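Home Reviews Tools Computers Contact

Kotero Desktop Rebuild Kit — two months on my bench

2021-07-02 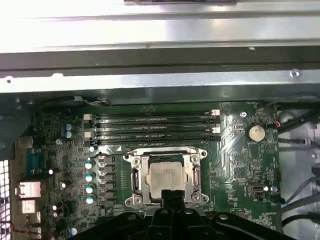

I bought the Kotero kit because my old screwdrivers were damaging the screws, and because I wanted one case for everything I need when I open a computer. It has 26 bits, a handle, two plastic levers, tweezers and a small tray with a magnet under it. The handle is the part I like most. It is thick enough for my hand and it turns smoothly at the top, so I can press with the palm and rotate with the fingers. On a board with a green surface and four black memory slots close together, like the one I was working on, there is not much space around the processor socket, and the long shaft goes to the round screws at the corners of the metal frame without touching the latches of the slots.

The bits are of mixed quality. The cross bits are very good and sit firmly in the screw. The smallest flat bit was bent after 7 uses, and I do not think that I used it with too much force. I wrote to the shop, Ionescu, and they sent me a new one in a week. The new one is still straight.

The magnet in the tray is weaker than I expected. Small case screws stay in place, but if you push the tray with your elbow they move together into one corner and then you must sort them again. My older Pliveo tray is better for this, and I continue to use it.

The tweezers have a coating which makes them easy to hold. I would prefer a thinner point. For the jumpers they are fine, for very small cables they are too wide.

I paid 60 dollars. For this price I expected also a brush and a tube of thermal paste, and there is no brush and no paste. The printed guide is short, and the page about the processor tells only that the lever must be lifted slowly — a beginner will need more help than this.

I recommend the kit to a person who already knows how to open a desktop computer and wants a good handle. Kotero says a version with a stronger magnet will come in September, so if you are not in a hurry, you can wait for it.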